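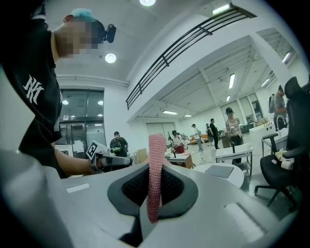

The Zirar pair in use: a long pink piece standing in the mesh-lined recess of the right gripper, and the left gripper in the operator's hand with the marker on its upper side.

Home Guides Hand tools Arms Spare parts Contact

Cleaning and checking the Zirar hand-held grippers

April 2, 2021
By Tariq Lashari

This guide is for the people who take care of the two hand-held grippers, left and right. It covers the weekly cleaning, the marker, the finger, and the short test recording at the end. If you need to change the camera or open the handle, please use the Grecu service sheet and do not follow this page.

The whole work takes 30 minutes for one pair when you have done it a few times. The first time it took me almost the full morning, mostly because I was looking for the small screwdriver.

What you need

Two lint-free cloths, a soft brush (a clean paint brush is fine), a little isopropyl alcohol, the small cross screwdriver, a steel ruler, and a spare marker from the drawer. The spare markers have the part number 797 on the bag. Take also the notebook of the pair.

Before you start

Stop the recording and wait until the last file is saved. Then switch off both grippers and unplug them. Last December I pulled out a cable too early and we lost an afternoon of files, so now I look two times.

Put the left gripper on the left side of the table and the right gripper on the right side, and keep them like this until the end. The housings look similar but the camera calibration belongs to one side only.

1. Brush the recess

Hold the gripper with the opening down and brush the black mesh with short strokes. Yarn, fluff and small beads collect there after soft objects. Do not push the brush hard into the mesh, and do not use compressed air. Turn the gripper a little and brush again. If a thread is caught, cut it near the mesh and take the ends out with your fingers. When you pull a long thread, the mesh can come loose from its edge, and then it must be glued again by Glenys Sugden in the repair room.

2. Wipe the housing and the finger

Use the dry cloth first. For the marks of hands use the second cloth with alcohol - only a few drops. Keep the alcohol away from the light grey pads, their glue becomes soft from it. Press on each pad at the corners. A corner that lifts should be written in the notebook.

3. Check the finger

Close the gripper slowly and open it again, ten times. It must move evenly and come back by itself. Now hold the finger near its base and try to move it sideways. A very small play is normal. If you feel a click, tighten the two screws a quarter turn each and try again. The screws go into plastic, so stop when you feel resistance.

Fingers are changed after 300 hours also when they look good. Write the hours of the old one.

4. Check the marker

The square marker must lie flat, with no bubble and no scratch through the black parts. Wipe it dry. A marker with a lifted edge cannot be pressed down again for long, please replace it:

Warm the old one with your hand and peel it from one corner. Clean the surface with alcohol and wait until it is dry. Put the ruler against the edge of the mount, lay the new marker along the ruler and press from the middle to the outside. Look at the printed arrow on the bag for the direction. I have put one on rotated, and the tracking software simply did not find the left hand at all.

5. Clean the lens

One drop on the cloth, never on the lens. Wipe in circles, then once with the dry side.

6. Test recording

Connect both grippers, start Mirex and choose the short test. Hold one gripper in each hand and keep the marker of the other one in view while you move slowly. Pick up one soft object and one hard object with each side. The test needs over 100 good frames for each marker. If one side stays under this, clean the lens again before you touch anything else.

Save the test with the date and your initials. Questions about Mirex go to Hayley Crabtree, questions about screws and mesh to me.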